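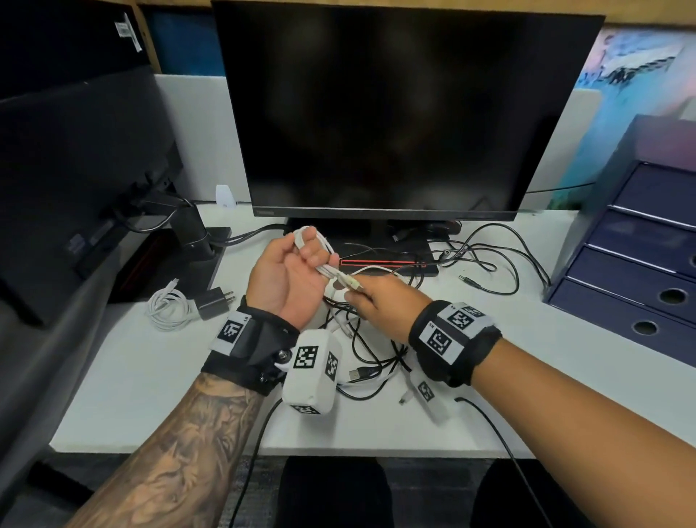
机上ケーブル整理 写真ギャラリー
プロルトネス共同事務センター 施設管理課
掲載日:2024年7月26日

当センターでは、共用執務室の机上および引き出しに保管されているケーブル類の整理を実施いたしました。本ページでは、机上での仕分けと結束の様子を掲載するとともに、整理の手順、整理後の保管場所および利用方法をご案内いたします。対象は、共用執務室、第二会議室および貸出機器棚に置かれていた通信用・充電用・映像用のケーブルです。電源タップおよび壁面に固定された配線は、今回の対象に含まれておりません。

机上での仕分け
モニターの前の白い机で、細い白いケーブルを輪にまとめ、手元で束ねているところです。机の上には黒いケーブルが絡み合ったまま残っており、その中に白いケーブルも混ざっています。左側には、巻き終えた白いケーブルが一つ置かれています。

整理の経緯
共用執務室のケーブルは、機器の更新のたびに新しいものが加わる一方、旧機器に付属していたものが引き出しに残る状態が続いていました。前回の棚卸しは昨年度の11月に行いましたが、その際は本数の確認のみにとどまり、種類別の仕分けは見送っております。その後、会議の開始前に必要なケーブルが見つからないとのご意見が複数の部署から寄せられ、今年度の整理計画に加えることといたしました。
今回確認したケーブルは計169本です。このうち117本を継続して使用するものとし、残りは旧規格品、破損品および用途の確認を要するものとして別に保管しております。

作業の手順
初めに、引き出しと収納箱の中身を机の上に移します。絡んだ部分は端子を持って引かず、輪になっている箇所を緩めてから一本ずつ抜き出します。固く結ばれている場合は、周囲のケーブルを先に外し、結び目にかかる力を減らします。
抜き出したケーブルは、両端の端子を確認したうえで種類ごとに分けます。端子の一方がUSB-Aであるものは、もう一方の形状によってさらに区分します。外観では用途を判断できないものには仮の札を付け、情報機器担当の確認を受けることとしております。
続いて被覆の状態を点検します。被覆に裂けがあるもの、端子の根元が折れ曲がったもの、金属部に変色のあるものは、継続使用の対象から外します。汚れは乾いた布で拭き取り、洗剤および溶剤は使用しません。

巻き方と結束
細いケーブルは手のひらに収まる大きさの輪に巻き、端子が外側に出る向きでそろえます。巻き癖が強いものは無理に反対方向へ曲げず、元の癖に沿って巻いてください。太いケーブルは輪を大きく取り、端子の付け根に負担がかからないようにします。
結束には、ロスラ製の面ファスナー式バンドを使用しております。バンドは輪の一か所に掛け、ケーブルが動く程度の余裕を残します。輪ゴムおよび針金入りの結束材は、劣化や被覆の傷の原因となるため使用を取りやめました。お手元に残っているものは施設管理課までお戻しください。

ラベルの表示
継続して使用するケーブルには、端子の種類、長さおよび保管区画を記したラベルを付けています。ラベルは端子から10センチメートルの位置に巻き、文字が外側になるように貼り付けています。区画の記号は収納箱の前面に表示した記号と対応しております。
ラベルが剝がれたケーブルを見つけた場合は、収納箱へ戻さず、棚の右端にある「確認待ち」の箱にお入れください。利用者ご自身によるラベルの作成や書き換えはご遠慮いただいております。

保管場所
整理後のケーブルは、共用執務室入口横のエレロ製収納棚に移しました。上段は充電用、中段は通信用、下段は映像用です。長尺のものは輪が大きくなるため、貸出機器棚の下段に保管しております。
なお、第二会議室の映像用ケーブルは会議室備品として室内に残しています。他の部屋への持ち出しはできません。

貸出と返却
共用ケーブルの利用に事前の申請は必要ありません。持ち出す際に、棚の側面に備え付けた記録票へ、区画の記号、所属および返却予定を記入してください。同一のケーブルを連続して利用できる期間は30日までです。期間を超えて必要な場合は、施設管理課で更新の手続きを承ります。
返却時には、端子に破損がないことを確かめ、元の巻き方に戻して所定の区画へ収めてください。巻き方が分からない場合は、束ねずに返却窓口へお持ちいただいても差し支えありません。
破損や発熱に気付かれたケーブルは直ちに使用を中止し、破損箇所が分かるように付箋を付けて窓口へお渡しください。

旧規格品および所有者不明品の取扱い
継続使用の対象外となったもののうち、旧規格品は各部署への照会を経て処分の可否を決定します。処分が決まったものは、回収事業者であるプロンサイドに引き渡す予定です。
私物の可能性があるものは、施設管理課の窓口で保管しております。お心当たりのある方は、色、長さおよび端子の形状をお知らせください。照会期間の終了後は、所有者の申し出がないものとして旧規格品と同様に取り扱います。

机上の利用に関するお願い
共用机をご利用の後は、持ち込まれたケーブルをすべてお持ち帰りください。モニターに接続されている備え付けのケーブルは、抜かずにそのままの状態でお願いいたします。接続に不具合がある場合も、ご自身での差し替えは行わず、内線で情報機器担当へご連絡ください。
ケーブルを床に渡して使用する必要があるときは、窓口で配線カバーをお貸ししています。

写真の利用について
本ページに掲載した写真の無断転載はご遠慮ください。所内の研修資料等での利用を希望される場合は、施設管理課広報担当までお問い合わせください。

お問い合わせ
プロルトネス共同事務センター 施設管理課
共用備品窓口(本館一階)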